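4.2 Finger pads and the bathroom set

The two candidate grippers share a body, a trigger and a marker cube, and differ only in what touches the object. The Sulow pad is stiff and cheap. The Menato pad is softer, costs more, and sheds its outer skin at moments of its own choosing. We had meant to compare them in the kitchen set, where the earlier trials were run, but a vanity offers a nastier mix of objects for its size: soap, a tumbler, a paper towel roll, and a tap that is always in the way.

Each operator worked with one gripper in each hand and was told to tidy the countertop at whatever speed felt natural. This instruction was a mistake. Natural speed varied a good deal more between operators than anything we were hoping to measure, and we have normalised for it as best we can (Figure 3).

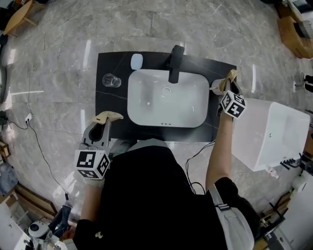

Figure 3. Bimanual trial at the vanity, with a marker cube mounted on each gripper.

Altogether we kept 470 trials and threw out 76, mostly for lost tracking. Losses clustered where the wrist turned inwards and one cube hid the other from the head camera. The Higuchi controller responds to such a gap by guessing, and it guesses with great confidence. In nine trials it placed the left hand somewhere beneath the floor and carried on logging without complaint.

On rigid objects the two pads could not be told apart. Soap favoured the softer pad slightly, though our operators disliked it and said so. Thin paper packaging was the one clear difference: the stiff pad tended to crease a packet before it had a proper hold, after which every later grasp was made on a different object from the one we had written down. We replaced packets between trials once we had noticed this, and the earlier packet trials are left out of the totals given here.

The wrist camera brought its own troubles. Its wide view takes in most of the room, so a packet standing close to the lens competes with furniture, windows and colleagues for the attention of the grasp detector. Masking the gripper body helped. Asking the colleagues to keep still did not.

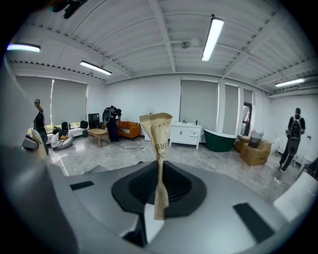
Pei-shan Yuen, commenting on a draft of this section, objected that we were blaming the lens for a fault in the training data. The detector, she wrote, had seen about 3000 close views of boxes and hardly any of soft packets, and would have done badly through any lens we cared to buy. We think she is right about the packets. We are less sure about the colleagues, and the Brurnaseck runs in Section 5 use a narrower lens so that the two effects can be pulled apart.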